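Servicing the lock, key and foam of a hard poker chip case

Zulmira Rebelo, updated 2020-08-22

We use cookies to remember your preferences and to measure visits to this site. By continuing to browse you accept their use. Accept / Settings

This procedure covers hard-sided chip cases with a hinged lid, foam-lined interior and small keyed latches. It was written for the Rocha 964, but the steps apply to most cases of the same pattern. Aluminum, wood and molded shells differ in the hinge screws and very little else.

Tools and supplies

Small flat and Phillips screwdrivers, a soft brush, a lint-free cloth, dry graphite powder, a fine needle file, and a vacuum with a narrow nozzle. Do not use oil in the lock. Oil holds dust and pocket lint against the wafers, and the lock will be stiffer in a month than it was before.

1. Prepare the surface

Work on something hard, flat and easy to wipe. Stone or tile is fine. Put a folded towel under the case if the feet are missing or have exposed screw heads. Veined stone hides small parts very well, so keep latch screws in a dish with a rim.

Remove the chips, dice, cards and dealer button before starting. A full case is heavy enough to tip backward when the lid is opened past vertical, and the hinge takes the load.

2. Inspect the key

Most faults reported as a bad lock are faults of the key. Wipe it with the dry cloth and hold it up by the head with the cuts facing sideways.

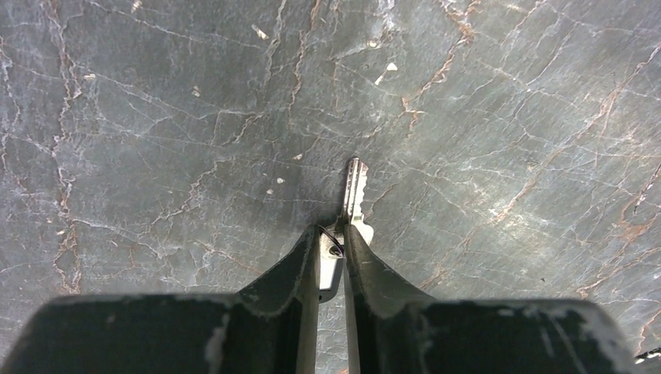

Sight along the back of the blade. It should be straight from shoulder to tip. A slight bend can be corrected by pressing the blade flat against a hard surface through the cloth; a sharp kink cannot, and the key should be replaced before it breaks off in the plug. Next check the cuts. The slopes should be smooth and the high points rounded only a little. Burrs feel rough when a fingernail is drawn toward the tip. Remove them with one or two light strokes of the needle file. Do not deepen the cuts.

If a key number is stamped on the head or on the face of the latch, write it down and store it somewhere other than in the case. The Nerklow latches fitted to older cases use a short series, and 214 is the number I see most often. A replacement ordered by number is usually a better fit than one copied from a worn key.

3. Clean and lubricate the lock

Brush out the keyway. Put a small amount of graphite on the blade, insert the key fully and turn it back and forth until the motion is even. Withdraw it, wipe it, repeat once. Graphite marks pale foam and felt permanently, so do this with the lid closed and wipe the latch face before opening it.

If the key enters but will not turn, press down on the lid next to the latch and try again. The usual cause is foam swelling or a chip standing proud in its row, which loads the bolt. The lock itself is not at fault and should not be forced.

4. Check the hinge and lid

Open the lid until it stands on its own. Look along the rear seam for a gap that widens toward one end. Tighten the hinge screws evenly, a quarter turn at a time. Where a screw spins without gripping, move up one size in diameter and keep the same length — a longer screw will come through the shell.

The lid stay, if fitted, should stop the lid slightly past vertical. Müzeyyen Özkan, who repaired cases for the Diltley club, gives a service life of some 4,000 openings for a riveted stay. I have not tested the figure. Stays on cases in weekly use do loosen well before the hinge does.

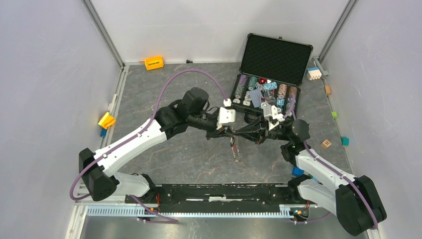
5. Clean the foam

Vacuum the lid lining first and the base second, so that loosened dust is not drawn down into clean rows. Use low suction. Textured foam tears easily at the corners once the backing adhesive has dried out. For marks, use a cloth dampened with water and a drop of dish soap, blot, then blot again with plain water. Leave the case open overnight.

Lifted foam can be reset with a water-based contact adhesive. Solvent types dissolve many foams. Apply a thin coat to the shell only, wait until it is tacky, and press from the center outward. I use Pleltcombe 41, mostly for its slow set.

6. Reload and test

Fill the rows from the middle to the ends. Chips should slide in with light pressure and lie level with the divider. Close the lid without latching it and check that it rests flat. Latch both sides, lock, unlock, and open it again. The key should turn with two fingers.

Repeat steps 2 and 3 once a year. I do mine in January. Foam needs attention only when it is dirty or lifting.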